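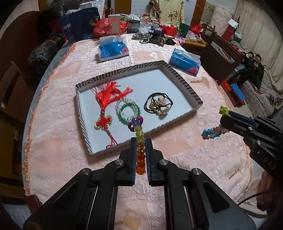
*Beaded ornaments, one with orange, yellow-green and purple beads, the other in light blue and white.*

The handmade label needs a definition, and the people who run craft markets are the ones who should write it. At present most stallholder agreements in this country use the word without saying what it covers. The Follthorpe market, where I have sold beadwork for eight years, is typical. Its agreement runs to 276 words on tent weights and one line on the goods themselves: "All items must be handmade."

Consider a strung ornament. The beads are moulded or cut in a factory. The thread is extruded and wound by machine. The findings are stamped. What the seller contributes is selection, sequence, knotting and tension, and the last of these decides whether the piece holds its shape after a year on a hook. I regard that as handmade. A neighbouring stallholder who buys finished pendants and attaches a split ring also regards her stock as handmade, and under the present wording she is correct.

The usual objection is that any line will be arbitrary. It will. Speed limits are arbitrary too, and drivers manage to read them. A workable rule would state the operations that must be carried out by the seller or a named maker, category by category. For beadwork I would list stringing or weaving, shaping, and finishing. For candles, pouring. For leather, cutting and stitching. Purchased components would be allowed and declared on the tag.

Ollbridge adopted something close to this in March. Its market has 200 sites, and applicants now submit a one-page process sheet for each product line. Arūnas Ozoliņš, who assesses the sheets, told me that most take him a few minutes to read and that the difficult ones are nearly all jewellery. He sends those back with a single question: which step would fail if you did it badly? I have found it a useful test of my own work. Two of my earring designs did not pass and I have stopped making them.

There is a cost. My sheets took an evening to write, and sellers with large ranges will spend longer. The online marketplace Quispe dropped a similar scheme after a short trial, citing a backlog of 2,654 unread forms. An online platform has no practical way of looking at the goods, though, and a market organiser can walk over and pick one up.

Price is the other reason to act. A woven flower takes me most of an hour, and it sits on a table two metres from imports sold under the same word at a quarter of the price. Buyers are entitled to choose the cheaper item. They should be able to tell from the tag which labour they are paying for.

Follthorpe reviews its agreement before the summer season. I have sent the organisers a draft clause — four sentences, plus the category list — and would welcome corrections from anyone who works in ceramics, where I do not know the processes well enough to say where the line should fall.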